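Row choice on Grasach, off-season

Numska runs a reduced timetable in December: one train on Grasach, no single rider line, and the lower car park only. I rode with Tomos Lewis over two visits and kept notes on which row to ask for. The ride op assigns rows by default but will honour a request if you make it before the air gates.

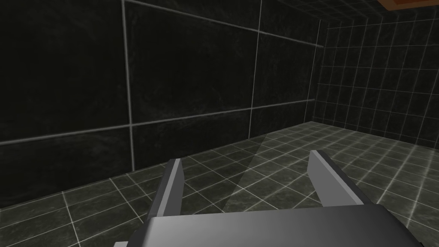

Front versus back

The front row crests the lift at chain speed and hangs there until the rest of the train follows. Airtime on the first drop is therefore weak. The back row is pulled over the top and gets the strongest ejector moment on the layout. Row four is the compromise: less vibration than the back, and clear of the wheel bogies. Avoid the rear left seat if you have any neck trouble. The second valley hits it hardest.

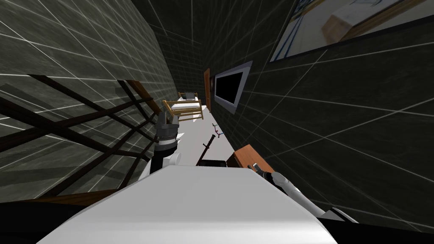 Banking on Grasach is heavier than the park map suggests, and the first overbank holds for long enough to notice. Tomos found it disorienting and I didn't, which I put down to where we were looking. Eyes on the track ahead, the horizon stays sorted. Eyes on the station building, you get something close to the picture just above, a long narrow room tipped over so the far end sits up near the top. If that bothers you, pick the outside seat and look along the rails.
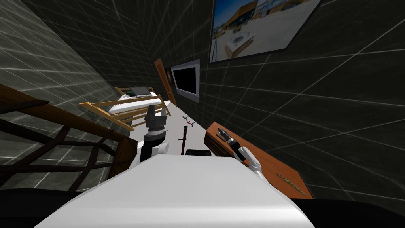 Does the back row cost extra time in the queue?

Usually one extra dispatch in the off-season. With one train running, I measured 4 minutes between dispatches, longer if someone has to go back for loose items. The posted wait at the entrance was 40 minutes at its worst and did not include any of this.

Lockers are compulsory and take coins or card. The card reader nearest the entrance was out on both visits, so walk to the far bank. Phones in zipped pockets were refused. Glasses were allowed on a strap.

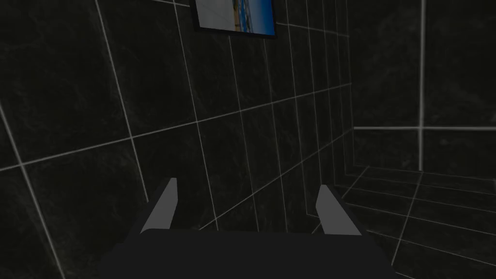

Catrin Lloyd

Getting there without a car: the 81 bus from Ostton stops at the main gate on park days only. On other days it terminates at the roundabout and you walk the rest on the verge. The last one back leaves 29 minutes after the rides close. That is enough if you empty your locker before the final ride and tight if you leave it until after.

Filed under: Coasters, Trip Notes, Off-Season

Recent posts
Říha: wooden coaster retracking, first impressions
Lap bars and tall riders
Ostton by bus, with luggage
What to wear on a cold park day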